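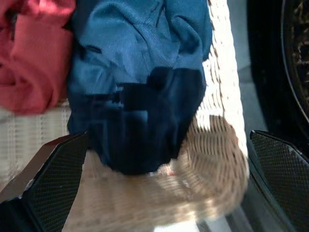
Blue and red clothes in the woven basket, with the gripper fingers on either side.

Equipment plan: where the money goes this year

The budget for the laundry handling work at Drurelberg was agreed on February 26, 2026, and several readers have asked what it covers. The short answer is grippers, spares and one more washing machine. We are not buying another robot before June.

Finger pads are the first item. We have set aside 340 euros for textured pads, which wear faster on cloth than they did on the boxes we handled last year. Montecinos will supply them in packs of 10, and the first order has gone in.

The larger sum is 4,000 euros for a second front loader and the plumbing to go with it. Araceli Ventura asked for a different make from the one we have, so that the door and drum sit at another height. She would also like a range of baskets — soft, rigid, with and without handles — and these will come out of the general stores budget. 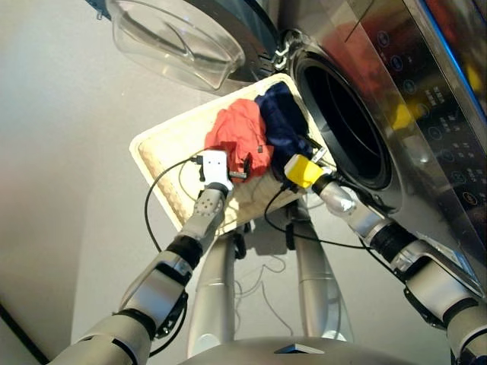
Two-armed work is also where the cabling question comes up. Iltik quoted 1,744 euros to reroute the gripper cables along the arms, with new clips and strain relief at each joint. Multatow offered a cheaper kit, but it would leave us to do the fitting and would void the service cover on the wrists. We have gone with Iltik. The work takes the arms out of use for a few days, so please check the booking sheet before planning any runs with the basket.

Still undecided is whether to renew the service contract for two years or one. The longer term costs less per year but ties us to the present arms. Comments on that to Araceli, please, along with any requests for spares that are missing from the shared list.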